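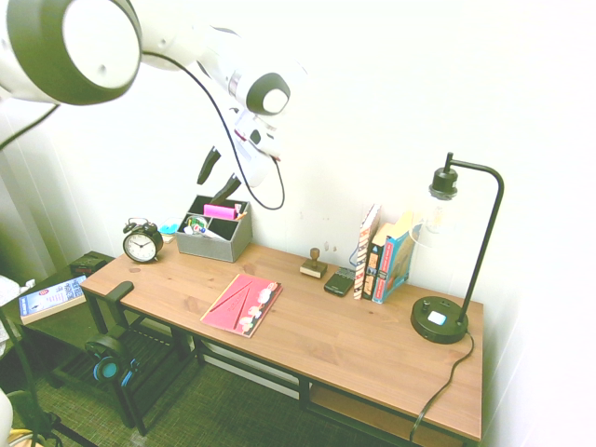 The desk cell at Plendavholm is back up and running, and I got to spend most of a morning in April watching it get there. If you follow these posts you know the one I mean, the white arm that tidies the study corner for the Dendeo project. It had been down for 3 days and I was starting to miss the noise!

The trouble was the cable. Every so often the gripper would stop talking to the controller halfway through a job, always when the wrist was turned way over to one side, and then it would be perfectly fine again for an hour. Anyone who has owned an old pair of earphones knows that feeling. The log had 1249 grip commands in it from the week before, and the dropped ones nearly all came from the same kind of reach, the long one out to the far end of the desk where the lamp is.

So the crew from Kowalchuk (they look after all the arms in our building) came by with a new cable and a bag of soft straps. The old one had been tied down too tight near the wrist. It looked very neat, I'll give it that, but each time the last joint rolled, it tugged on the plug. The new one runs along the outside of the arm and has a good loose loop hanging beside the wrist. I asked if a loop like that wouldn't snag on things, the lamp for one, and they said that's what the slow test is for.

The slow test is pretty dull to watch and I loved it. They ran the arm at 5 percent speed through every pose it uses, one hand on the stop button the whole time, and paused wherever the loop got close to the desktop. One strap got moved up a little. Then they did it all over again, because moving a strap changes where the slack goes. I went and got coffee and the arm had gone maybe the length of a notebook when I came back.

After that came the fingers. The gripper is a plain two-finger one, and the pads get shiny with use, which is bad news if you're trying to pick up a stamp by its round knob. The pads were swapped for fresh ones, the screws got a dab of thread locker, and the grip force was set again from scratch. Up to now we'd been running it harder than it needed, I think to make up for the worn pads. The red notebook's cover will be glad of the change.

Last on the list was the home position. The desk gets bumped (I've done it myself with the chair, sorry) and even a small nudge throws off everything the arm thinks it knows. The crew touched off on the corners of the desktop and saved the new numbers in Plusa, the program we use for the cell. If you're on the late shift, please load the April file and leave the old one alone. There are 2 with nearly the same name, and I've asked for the old one to be moved out of the folder.

A few requests while I'm at it. Keep the chair on its own side when the cell is live. Don't tuck the arm's cable up out of the way, however untidy it looks to you, the slack is supposed to be there. And if the gripper drops out again, write down which way the wrist was facing before you hit reset.

The next check is planned for May, mostly to look at the straps and the pads. Normal bookings for the cell are open again, mornings first, and the sign-up sheet is in the usual spot by the door.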